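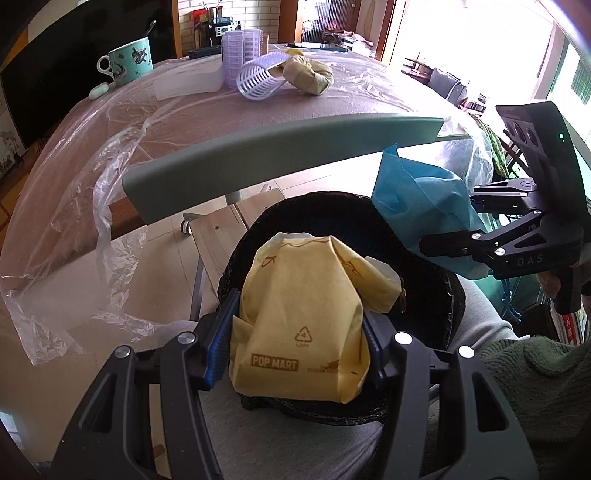 Nendirier swaps pads on its hand-held grippers, but questions remain over upkeep

Nendirier has changed the finger pads on the hand-held grippers its staff use to record household chores, and says the tools now need far less attention between sessions. People who do the looking after are less sure.

The grippers are carried by a person, one in each hand, and used to pick up and put away ordinary things so that a robot arm can later be taught the same jobs. Clearing rubbish is high on the list. The company says thin, crumpled packaging gave the old pads the most trouble, and that the new blue textured ones hold it with less squeezing.

That claim rests on a short trial. Kam-wah Yeh, who runs the recording work, said the pads had been in use for 10 days. Asked how they compared with the old ones over the same stretch, he said no record had been kept of the old ones. "We changed them when they looked bad," he said.

The new routine is at least written down. Pads are wiped at the end of each session and checked for lifting at the corners. The screw caps at the jaw joints are to be looked at every Friday, and a jaw that feels stiff is taken off and cleaned before anyone reaches for the oil. Mercy Mutiso, the technician who wrote the sheet, puts the weekly job at 20 minutes for a pair of grippers, or 39 if a set of pads has to come off.

"The glue is the slow part," she said. "You can't rush it, and if you leave any of the old stuff behind the new pad sits crooked."

A crooked pad matters more than it sounds. If the two jaws don't meet squarely, the opening recorded by the tool no longer matches what the fingers are doing, and the session may have to be thrown away. Nendirier would not say how many sessions it has lost this way.

Sotis, which supplies the pads, describes them as "fit and forget". Mutiso's sheet tells staff to check them after every session, which is hard to square with forgetting them. A Sotis spokeswoman, Beatrice Langat, said the phrase referred to the fitting and that all soft parts wear.

Hashini Majumder, who repairs similar tools at Cunden, said she would want to see the pads after a few months of greasy cups and bin bags before believing any of it. "Everything grips well when it's new," she said. "I'd be asking about the joints. Pads are cheap."

Nendirier plans to look at the pads again in October. It has not said whether the results will be published.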